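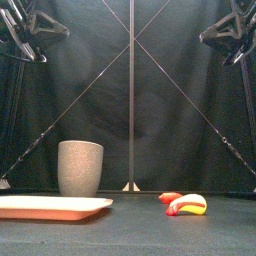
Montes, in a written comment on the first draft of this section, objected that the delay in issuing admit cards had been treated as a technical matter, when for most candidates it was a matter of travel. A candidate who learns the test center four days before the examination, the comment went on, has already lost the cheaper train. The objection is accepted, and the section has been arranged again so that the date of release and the place of the center are considered together.

Figure 3. Bench at the Prurnstead site.

4.2 Release of admit cards and assignment of centers

The entrance examination under study is held once a year, in February, for admission to the technical colleges of the Rarnano district. Registration closes in the preceding autumn. Between the close of registration and the day of the test, the examining office must check each application, assign each candidate to a center, and release an admit card through the candidate portal. The card states the candidate's name, registration number, center, reporting time and the list of articles permitted in the hall. No candidate is admitted without a printed copy.

In the period covered by this study the office used 31 centers. Of these, 16 were in Bustberg or its suburbs, and the others were spread over the remainder of the district. Candidates were asked at registration to name up to four preferred centers in order. The office undertook to consider the preferences but did not undertake to meet them. The wording of the notice on this point changed twice during the registration period, and the earlier wording, which some schools had already copied into their own circulars, could fairly be read as a promise.

Assignment was done in a single run after registration had closed. The procedure filled each center in order of application number, so that candidates who had registered early were more likely to receive their first choice. Once a center was full, the remaining candidates who had named it were passed to their next choice, and those whose choices were all full were sent to whichever center still had seats. In practice this last group was sent to Bustberg, where the larger halls are. The office regarded the result as acceptable on the ground that Bustberg is well served by rail. Schools in the northern part of the district did not share this view, as the morning trains from that side arrive after the reporting time and an overnight stay is needed.

The order of application number deserves some attention. Early registration depends in part on when a school hands out its certificates of enrollment, without which the form cannot be completed. Schools that issued the certificates late put all of their candidates at a disadvantage in the choice of center, and the candidates had no means of correcting this. We found no sign that the office had intended such an effect. It had not been considered when the procedure was adopted, and the procedure had been carried over from an earlier system in which applications were made on paper and numbered by hand at the counter.

Release of the cards was announced on the portal and by text message. The portal required a registration number and either a password or a date of birth. The second option was added after complaints that passwords had been forgotten in the months between registration and release. It reduced the number of calls to the help line, but it also allowed any person who knew a candidate's number and birth date to open the card. Schools made use of this to print cards for whole classes. The office was aware of the practice and did not discourage it, although its own notice stated that login details should not be shared.

Errors on the card were of three main kinds: a misspelled name, a photograph that had failed to load, and a wrong subject group. The first two could be settled at the center on the day of the test if the candidate brought an identity document and a signed statement from the school. A wrong subject group could not be settled at the center, because question papers were packed by group and no spare sets were sent. Candidates in this position had to write to the office and wait for a new card. When the card had been released only a few days before the test, there was little time for the exchange, and in several instances the new card reached the candidate on the evening before.

The office has since stated that it will give the name of the assigned town ahead of the card itself, leaving the exact address of the hall to be printed later. Similar arrangements are in use for other examinations, and they answer a large part of the objection recorded at the start of this section. A candidate who knows the town can book travel and, where necessary, a room. The address of the hall matters less at that stage, though in Bustberg, where some halls lie at the far end of a bus line, it is not without importance.

Two limits of the present data should be noted. First, the records supplied to us show the center assigned to each candidate but not the candidate's home address, and distance had to be estimated from the location of the school. For boarding schools - of which there are several in the north - this may be a poor guide. Second, the log of the portal records when a card was opened but not by whom. A card opened early by a school may not have been seen by the candidate until much later. Figures for the time between release and first opening should therefore be read as the shortest time in which the candidate could have received the information.

The records were closed for the purposes of this study on 15/07/2023. Corrections made by the office after that date are not reflected here. They mainly concern refunds of the registration fee to candidates who were absent on account of the rail stoppage, a matter taken up in Section 4.4 together with the rules for a second sitting.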